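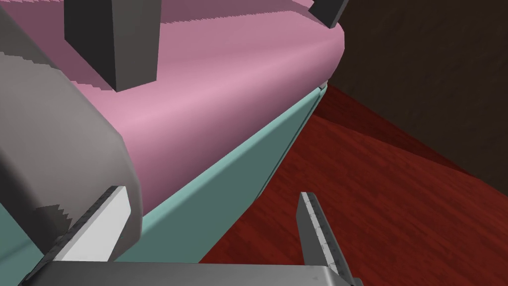 Section 6: Moving your Dusurar sourdough into the Yip proofing box

Okay, so by now you've got the box put together, the Aris controller is plugged in, and the little light on it is green. If it's still orange, go back to Section 5 and redo the probe, because everything from here on depends on it. I skipped that once and baked two very flat loaves for a birthday lunch.

What you need on the counter before you start:
Your starter, fed the night before
The water tray that came with the box
A clean towel
A kitchen scale
The wire shelf (the short legs go down, I got this wrong for a whole winter)

Setting the temperature

1. Press and hold the left button on the Aris until the number blinks. It takes longer than you think it should. Keep holding.

2. Use the arrows to get to 76. The manual in the carton says 80, and that's fine for plain white dough, but my rye goes sour and gluey up there. Start at 76 and creep up a degree at a time on later bakes if your dough seems sleepy.

3. Press the left button again, just a tap this time, and wait for the beep. No beep means it didn't save, and it'll go back to whatever it was before.

4. Close the lid and leave the box alone. Mine takes half an hour to warm up in the summer and a good bit longer in my kitchen in Trornham in the cold months (old house, stone floor, I wear two pairs of socks to bake).

Note: the number on the display is the air, and your dough is going to lag behind it. If you mixed with cold tap water, give it an extra hour before you start fussing.

Filling the water tray

5. Pour 270 grams of warm water into the tray. I know there's a fill line molded into the side, but on the older trays it sits too high and you'll slosh when you slide it in.

6. Slide the tray in under the shelf, all the way to the back wall. It should bump.

7. Check that the probe wire isn't hanging in the water. Tuck it up over the hook on the left.

Caution: unplug the controller before you top up the tray, every single time, even if you're only adding a splash. The heater plate sits right beneath it.

The first rise

8. Mix your dough the way you always do and get it into a bowl with plenty of headroom. I like a straight-sided tub with a rubber band around it, so I can see how far it's climbed, but a salad bowl is fine!

9. Set the bowl in the middle of the shelf and drape the towel loosely over the top. Don't let the towel hang down the sides, it wicks water up out of the tray and then you've got a damp lid on your dough.

10. Fold the dough every 30 minutes for the first two hours. Wet your hand, grab one side, stretch, fold over, turn the bowl, and go again until you've come all the way around. Try to be quick with the lid.

11. After the last fold, leave it until it's risen by half and looks puffy and a bit wobbly when you nudge the bowl. Go by the dough here and forget the clock. My fastest was a muggy afternoon in May and my slowest was so long that I went to bed and set an alarm.

Note on big batches: the box holds two medium bowls side by side, or one really large one. Hjørdis Eklund, who got me into all this, bakes for her whole street and once wrote to tell me she'd put in 3,142 grams of dough at one go. It did rise, but it also touched the lid, and she had to scrape the probe clean with a toothpick. I stop at 1,367 grams, which makes me two nice loaves.

If something looks off

Dough has a dry skin on top: the tray is empty or the towel slipped. Refill, mist the top lightly, carry on.

Water dripping from the lid: the kitchen's a lot colder than the box. Wipe it down and lay a folded dish towel over the outside of the lid.

Display says E2: the probe has come loose. Unplug, push the connector in until it clicks, plug back in, and set your 76 again, as it'll have forgotten.

Smells like nail polish: that's a hungry starter and the box didn't cause it. Feed it twice a day for a couple of days before you bake again.

Shaping and the second rise are in Section 7. Empty the tray and dry it while you're waiting.

Last updated October 2022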